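Tullden Community Help > Home and Laundry > Fabric care

Creases that won't come out of a cotton work shirt

Posted by keditz_lane

I have two cotton work shirts that I wear on alternate days, and both now have a set of creases across the front that I can't shift. They run from just under the pocket down to the hem. I wash at 40, spin at 1376 (that's what the display says, I didn't choose it) and hang them up on the airer in the back bedroom. By the time I get round to ironing on a Tuesday evening they are bone dry.

I've tried the iron on the cotton setting with steam, and I've tried going over the same place five times. The small creases go but the long ones stay as a faint line, and you can see them again as soon as I've had the shirt on for an hour. The iron is old but it does get hot. The board cover is thin and a bit shiny in the middle.

Is this the washing, the drying or the ironing? I don't want to buy a steamer if I can help it. There isn't anywhere to keep one.

3 replies

Posted by Hostbridge

Mostly the washing and the drying, I would say. Your spin is too fast for shirts. At that speed the cloth is pressed flat against the drum while it's folded over on itself, and if it then dries in the same shape the fold is set. Drop the spin to 600. The shirts will come out heavier and they will drip, so put a towel under the airer.

Take them out as soon as the machine stops. If you leave them sitting in the drum overnight you will undo any good the slower spin has done. Give each one a hard shake, do up the top button and put it on a proper hanger – not over a rail, which just adds another line across the middle. Pull the front edges down straight with your hands while the cloth is still wet, and do the same with the collar and cuffs. 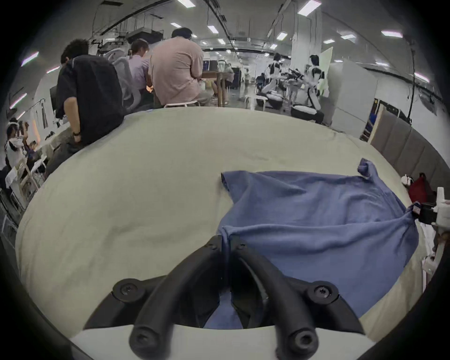 For the shirts you've already got, you need to get water back into them before you iron. Steam from an old iron isn't enough for a crease that has been dried in. Wet the front with a spray bottle until it feels properly damp, roll the shirt up and leave it for half an hour so the water spreads evenly. Then iron it from the inside first, then the outside. Press and lift on the long creases. If you push the iron along you tend to make a new fold just beside the old one.

The board cover matters as well. When the padding has gone thin the heat goes straight through into the mesh and you end up with a pattern on the cloth. A folded cotton sheet or an old blanket under the cover will do until you replace it. On a table, use a blanket with a sheet on top, and check the table can take the heat.

Posted by wei_upstairs

Vinegar. Half and half with water in a spray bottle, spray it on the crease and iron. Smells for a bit then goes. Test it on the tail first if the shirt is dark.

Posted by northfield_2

I agree about the spin but I wouldn't bother rolling the shirt up. I iron mine straight off the airer while they are still damp and it takes less time than anything else. If you can't iron that day, put the damp shirt in a plastic bag in the fridge and do it the next evening. Don't leave it longer than that or it will start to smell musty and you'll have to wash it again.

Also check the label. If it says polyester anywhere, the cotton setting is too hot, and a crease that has been pressed in at that heat may be there for good. I lost a decent pair of trousers that way in November.

Posted by keditz_lane

Label says 100% cotton on both. I've turned the spin down and will try the damp and roll method on the older one first. Thanks all.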